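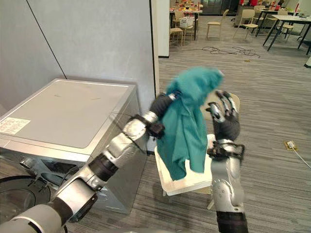

Can fabric softener make a cloth stop soaking up water?
Softener leaves a thin coating on the fibers, and enough of it over enough washes will make a cloth push water around the counter and leave it there. It rinses out slowly, with hot washes and no more softener.

Hena Household Help Desk
Ticket 1439
Opened: 8/10/23
Status: Closed by customer (reopened 2 times)
Category: Laundry / Washer / Other
Subject: Cloths come out stiff and won't dry anything

Original message from customer

I have a front loader with a round dial and a set of teal cloths I bought from Elline because the listing used the word "thirsty." They were thirsty for a while. Now they come out of the wash stiff enough to lean against a wall, and when I wipe up a spill the water beads on the cloth and looks back at me.

Detergent is Zalex liquid, the one with the cap that has lines inside it in a color you can only see at noon. Softener is Eide. I run everything on the daily mixed cycle because that is where the dial was when I moved in, and it seemed rude to disturb it.

I've already tried cleaning the drum, wiping the door seal, and turning the machine off and on. Please don't tell me to turn it off and on.

The form says I have 2000 characters left, so I'll add that the towels are getting bad too. The pink one holds out better than the rest, possibly out of spite.

Reply from Hena support

Thanks for the detail. Please turn the machine off at the wall and on again. Then let us know:

How much detergent you use per load.
How much softener, and where you put it.
How full the drum is.
Whether you add an extra rinse.
How you dry the cloths.

Customer reply

Off and on: done. The machine is now off and on.

Detergent: a capful.
Softener: also a capful, in the softener compartment, except when I forget, and then I open the drawer halfway through and pour it in wherever looks likely.
Drum: full. I push until the door agrees.
Extra rinse: there's an option for that? I thought that light was about the door.
Drying: over whatever is available, indoors.

Reply from Hena support

We think we have found several of the causes. A full cap of Zalex is the dose for a large, heavily soiled load in hard water. For a batch of kitchen cloths you want the lowest line in the cap. Softener should be left out completely for cloths and towels. The drum should be loose enough that you can put a hand in above the laundry and turn it sideways.

Please run the following and report back:

1. Take out the detergent drawer and wash it in warm water. Push down on the release tab at the back while you pull.
2. Run the drum empty on the hottest cycle, no detergent.
3. Wash the cloths alone, hot, with no detergent and no softener. Watch through the door during the rinse. If you see suds, repeat.
4. When the rinse is clear, go back to normal washing at the lowest line.

Customer log, entry one

Drawer. The release tab is where you said it was. It had been living under a layer of something blue with the texture of hair gel, which I now understand was a historical record of every load I've ever done. Washed it in the sink. The siphon cap in the softener section comes off as well, and I would advise anyone reading this to do that part before lunch.

Empty hot cycle. There were suds. With nothing in the machine and nothing in the drawer, there were suds. I stood there and took it personally.

Ran it again. Fewer suds.

Customer log, entry two

Cloths alone, hot, no detergent. It foamed like I'd put a full cap in. Ran the same load again, and it foamed a little less. By the third time the rinse water was clear enough that I could see the cloths going past, and I felt I'd earned something, although the water bill may see it differently.

So that is 3 hot washes with no soap in them whatsoever, for anybody who needs the number. I hung the cloths up. They dried flat and a bit crumpled instead of in the shape of the chair.

Test: spilled a glass of water on the counter on purpose. The first cloth took most of it. The second took the rest. Closing the ticket.

Ticket closed by customer

Ticket reopened by customer

New problem, and I suspect it's related, in that it started right after I followed your advice.

The machine has begun to walk. During the final spin it shuffles forward on the floor, an inch or so a load, with a noise like someone moving a piano and regretting it. I shoved it back and it came out again. The laundry room is small. It doesn't have far to go before it's in the hallway and paying rent.

You asked for the position of the machine, the floor type, and anything near it that it could hit.

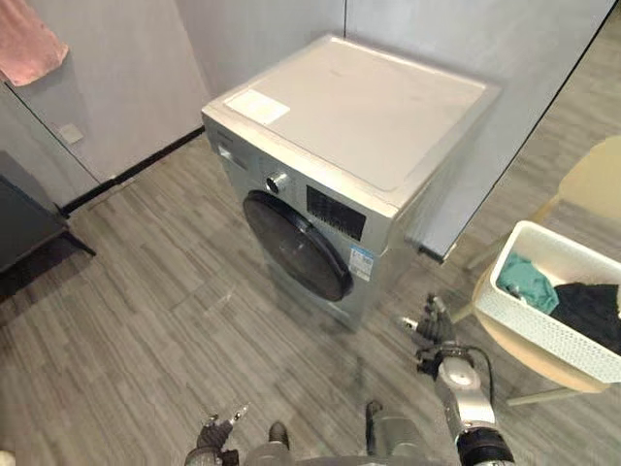 The floor is wood-look plank, gray, smooth, and very easy to clean, and I'm starting to think those are three ways of saying slippery. There's a dark cabinet on one side and a chair with the laundry basket on it on the other. The basket has stayed put so far. The glass is what I worry about.

I only see it do this with the cloths. A load of jeans spins fine.

Reply from Hena support

That last sentence is the useful one. A handful of small cloths in a large drum tends to bunch on one side when it spins, and the machine can't balance it. Your old loads were packed so tight that nothing could shift. (Please don't go back to that.)

Suggestions, easiest first:

Wash the cloths together with a couple of towels so the drum has something to spread out.
Lower the spin speed for small loads.
Check that all the feet are touching the floor. Press down on opposite corners of the top. If it rocks, one foot needs to come down. Turn the foot by hand or with a wrench, then tighten the lock nut up against the machine.
Wipe the feet and the floor under them. Softener spills make a floor very slick.

If the machine is new or was recently moved, also confirm that the shipping bolts are out of the back.

Customer log, entry three

Bolts: out. I looked, and was briefly hoping they weren't, as it would've been such a clean ending.

Rocking: the back corner on the cabinet side goes down when I lean on it. Not by much. I could slide a piece of cardboard under the foot, and for one evening I did slide a piece of cardboard under the foot, and I'd like to report that this does not work. The machine walked off it and left it behind.

Adjusted the foot properly. The lock nut had never been tightened by anyone. It turned with two fingers.

Floor: there was a patch of Eide underneath, from one of my halfway-through-the-cycle pours. Very soft floor. Smelled of meadows. Took two goes with dish soap and a rinse to get my sock to stop sliding on it.

Customer log, entry four

Ran the cloths with towels, lowest line of Zalex, medium spin, extra rinse (it was the light next to the one I thought was about the door). The machine hummed and stayed where it was. I put a strip of masking tape on the floor at the front edge so I'd know. After the load, same place. After the next load, same place.

For the next person who finds this ticket by searching for "washer walking" or "cloth hates water," my current routine:

Cloths and towels together, nothing with zippers.
Drum loose enough to turn a hand in.
Detergent to the lowest line. I drew over the line in permanent marker.
No softener near anything that has to absorb.
Hot wash when they start to smell, otherwise warm.
Take them out when the cycle ends, shake each one hard, smooth it flat, hang it up. Cloths left in the drum overnight come out with creases that survive folding.
Drawer open a crack between loads, door too.

Reply from Hena support

Glad to hear it. May we close this one?

Customer reply

You can. I have most of a bottle of Eide left, though, and no idea what to do with it. Is it any good on shirts?

Reply from Hena support

Shirts are fine. Use the first line on the cap, in the compartment with the flower on it, before you press start.

Ticket closed by customer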